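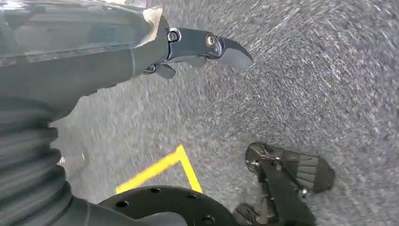
21 September 2024. Teleop day on the panel task, me driving and Janaína Marinho on the logging laptop. We left the floor marks alone because the whole Godoy set was recorded against them and I did not want to start over with a new layout. My first half hour was pretty bad, I'll admit! I kept swinging the wrist far too fast on the way in, and on the wrist view the carpet smears into streaks whenever I do that. The yellow corner is still readable through the blur, so I've started steering by the tape and ignoring everything else on the floor. It helps a lot. Janaína thinks the policy will end up leaning on the tape too, and she's probably right, but that's a worry for October.

Things I changed before the second block:

1. Hand scaling down one notch in the Skandent driver. At the old setting a small twitch of my wrist turned into a big sweep on the robot side, and I was correcting all the time (you can hear me muttering on the audio). Much calmer now. My elbow gets tired sooner, so shorter sessions.

2. Pause over the mark. I now bring the gripper to the square, stop, let the view settle, and only then go down. Janaína wanted the pause trimmed out of the demos afterward. I'd like to keep it, at least for the first training run, so the thing learns to slow down where I slow down. We agreed to keep it and tag it. Going over an empty square is fine for practice, and I did a bunch of those just to get my hands used to the new scaling. 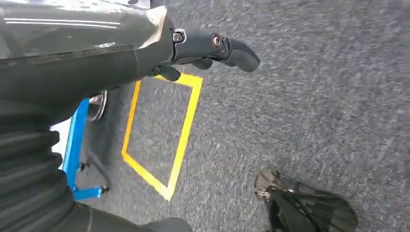 3. Clutch on the left pedal. The right one sticks. Vincombe is supposed to be sending a new pedal board, and until it gets here please leave the left mapping alone!!

Second block was the big black panel, and this is where it got fun. The panel is awkward to show by hand: it's large, it's full of cutouts, and if you grab it in the wrong place it wants to swing. I had the most luck going for the lower edge and wrapping the fingers around the ribbed section, then lifting with the arm and keeping the wrist quiet. Episode 957 is the one to watch if you want to see what I mean. Episode 101 from the old set is the same move with a fingertip pinch and I don't like it at all.

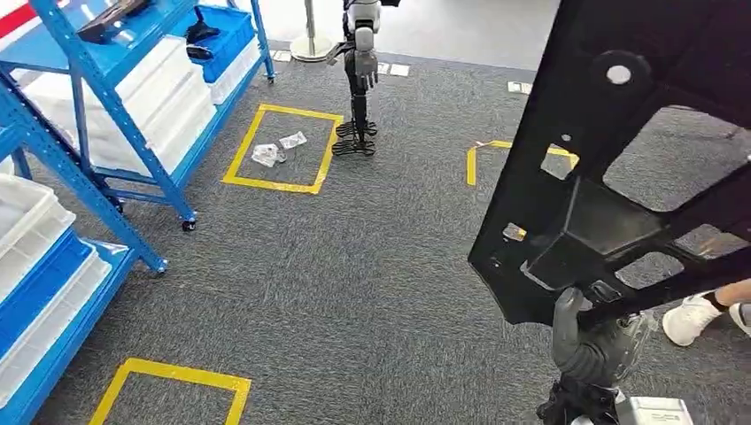 Panel held at the lower edge, fingers around the ribs.

One annoyance with the head view: once the panel is up it hides a good part of the floor on the right, including most of that tape corner. I ended up leaning my own head over to look around it, which does nothing useful for anyone. Next time I'll try tilting the panel further before moving off.

Disk on the Grurnmont box is filling up. We're at 4,000 clips counting the junk ones, and Janaína is going to cull tonight. I still owe her the tags for block 2.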